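24 de octubre de 2022. Cuaderno del taller, puesto de menaje

Cambiamos la pinza de dos dedos por la mano negra. Abenezer Lemma pidió que conste que él la quería desde julio. Consta.

Mota, el programa de turnos, sigue asignando 4 personas a esta mesa. Quedamos 2. Las otras han pasado a «supervisión», o sea, a mirar una pantalla en Nallmont y llamarnos cuando algo se pone rojo. Dicen que echan de menos los platos. Yo no tanto.

Lo nuestro ahora es colocar la fruta, apartarnos y apuntar. Antes recogía yo una mesa así sin pensarlo; hoy relleno una hoja por intento. Van 209 hojas. Pedir otra carpeta.
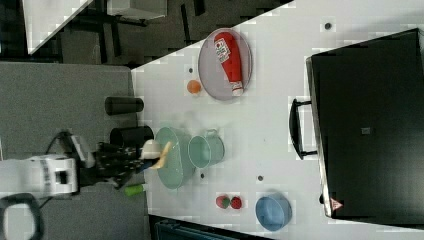 Mano junto al recipiente verde claro. Plato con el kétchup, arriba.

Pendiente: bajar la velocidad de acercamiento un 20 % y preguntar en Plarunmont quién firma ahora los descansos.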